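Bench notebook, Pudness side, April, 9:40 a.m.
Sorting the connector odds and ends
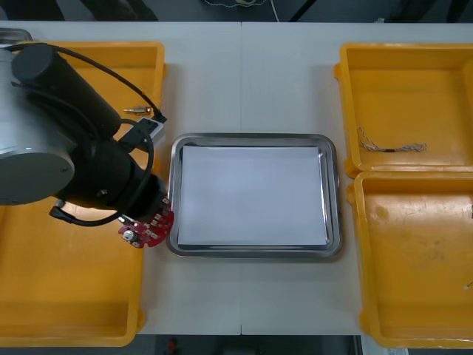 What I was trying to get done

So the plan for this morning was to finally get the connector stock into a state where I can find a part without swearing at it. The Elside order came in last month and got tipped in with everything left over from the Idahosa job, and since then we've all been fishing around and hoping. Yellow bins for unsorted stuff, tray for whatever is being looked at right now. Leire wanted it the other way around and we argued about it over coffee, and I won, mostly by already having started.

Rule for the yellow bins: brass goes in brass, and if you don't know what it is, put it in the tray and ask. Please don't make a third pile on the windowsill. I found the windowsill pile. I know whose it is, Essam!

The brass pin connectors

These are the ones I like, the gold-looking pins with the threaded section. They're a nice shape to pick up and a horrible shape to put away, because they roll, and they roll further than you'd think (one went under the radiator and I had to lie on the floor with a ruler). In a wide shallow bin they at least stay where you can see them. The old deep tub was hopeless, everything small slid into the corners and stayed there until somebody turned it upside down.

What I want to check on each one before it gets a drawer:
thread clean all the way along, run a nut down it by hand
pin straight, roll it on the glass plate and watch the tip
no green stuff in the grooves

If the nut binds, stop and put it aside. Don't force it with pliers. I did that on the Idahosa batch and got a beautifully stripped thread and a sore thumb.

Labels and drawers

Drawer 4 is for the brass pins from now on. It used to be fuses, and the fuses have moved down to drawer 2, so if you reach for a fuse and get a handful of brass, that's why. I printed new labels but the printer was low on tape and the second one came out half blank, so drawer 2 has masking tape and my handwriting on it. Leire says it reads "fuzes." It does not.

The stock sheet says 2478 small connectors of all types. I don't believe it for a second, it's been the same number since before I moved to this bench, and we've built things in the meantime. I'm leaving it alone until everything is in drawers and then we'll do it properly with the scale. Plustudari will sell us a box of 3000 at a decent price but I'm not signing for that while we can't say what we already have.

Things that annoyed me

The lamp on the far end is flickering again. Wiggling the plug helps for a bit.

Somebody has been putting plain steel screws in with the brass. I went over the first lot with the magnet on a stick and it came up looking like a hedgehog. Easy enough to fix, just slow, and I'd rather spend the time on threads.

Also the rag I use for wiping pins smells like the cutting oil from the lathe, so I've swapped it for a fresh one from the blue packet. Use those and leave the lathe rags with the lathe, please.

11:15

Stopped for a bit to help Essam carry the shelf up. He thinks we should split the brass by length as well as by thread, and he may be right, but I'd want dividers in the drawer first or they'll just mix again the moment it gets pulled open too fast. He's going to look for dividers in the Elside catalog. I said cardboard would do for now and he made a face.

Left to do: second yellow bin, dividers, proper label for drawer 2, and ask Leire where she put the thread gauge.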